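Chapter 7
Chores as an Engineering Problem

19 Aug 2024
By the Plerasbridge Course Team
2 comments | 100 shares

A dishwasher is a machine that does a household chore, and it has been doing it for decades. It washes the plates well. It doesn't clear the table, scrape the food off, load the racks, or put the clean plates back in the cupboard. A person does all of that, before and after, and most people don't even think of it as part of the job.

This chapter looks at the part the person does. The question is whether a general-purpose machine can take it over yet, at home or on the shop floor. The short answer for most chores is "sometimes, slowly, and with someone nearby." The longer answer depends on the chore, and by the end of the chapter you should be able to look at a job and say which parts of it are hard for a machine and why.

7.1 What makes a chore hard

Factory robots have welded car bodies for a long time. The parts arrive in the same place each time, held in a fixture, and the robot repeats a path that was worked out in advance. If a part is out of position, the line stops and somebody fixes it.

Homes have no fixtures. A towel lands on the floor in a different shape every time it is dropped. Cups are left on chair arms. The light changes during the day, and people walk through. A small repair shop is closer to a home than to a car plant in this respect, which surprises students who expect "industrial" to mean "orderly." Screws of different lengths end up in one tray, and a mechanic sorts them by feel while talking to a customer.

We will use the word variation for all of this. Chapter 6 treated variation in parts, measured in fractions of a millimeter. In this chapter it covers where things are, what they are, and how they are piled.

7.2 Picking things out of a bin

Taking one object out of a container of mixed objects is a good first case. It shows up in kitchens, offices, warehouses, and toy rooms. A four-year-old can do it. For a machine it breaks down into several problems that have to be solved together:

- deciding where one object ends and the next begins
- choosing an object that isn't trapped under another
- getting the fingers around it without hitting the bin wall
- holding it firmly enough to lift, but without crushing it
- noticing when two objects came up together

The last item gets less attention than it should. In the Obi exercise at the end of this chapter, you will write a check for double picks, and you will find that weight alone is a poor test when the objects don't all weigh the same.

Pens and markers are a fair choice for practice. They are cheap and hard to break. They are also long, thin, and round, so they roll, cross over one another, and turn in the grip when held off-center.

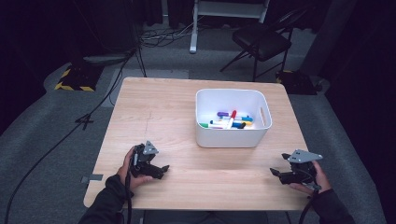

One way to teach a machine a job like this is to record people doing it with the same kind of fingers the machine will have. The person gives up a good deal. Human fingertips can feel a marker begin to slip and tighten before it falls. A pair of simple jaws passes very little of that back to the hand, so the person leans on eyesight and works more slowly. Even so, the recordings show choices that are hard to write down as rules, such as which object to take first and from which side to come in.

A large set of recordings doesn't settle the matter. A program trained on one bin may do poorly with a deeper one, or with the same bin moved to the other side of the table. When you read a claim that a robot "can tidy a desk," ask how many desks were tried, who set them up, and whether a person stepped in.

7.3 Success rates and what they cost

Suppose the Prorarico sorting arm is given 100 picks and drops 2 of them. In a report that looks excellent. At home it depends on what was dropped. Two markers on the floor are a nuisance. Two glasses are a reason to unplug the machine.

Speed matters too, and it has to be compared with the right thing. A slow machine working overnight may be perfectly useful in a stockroom and no use at all in a kitchen before dinner. The Kelivitz worksheet, which you started in May if you are taking the two-term course, has a column for this. Fill it in before reading section 7.4, using one chore from your own home and one from a place where you have worked.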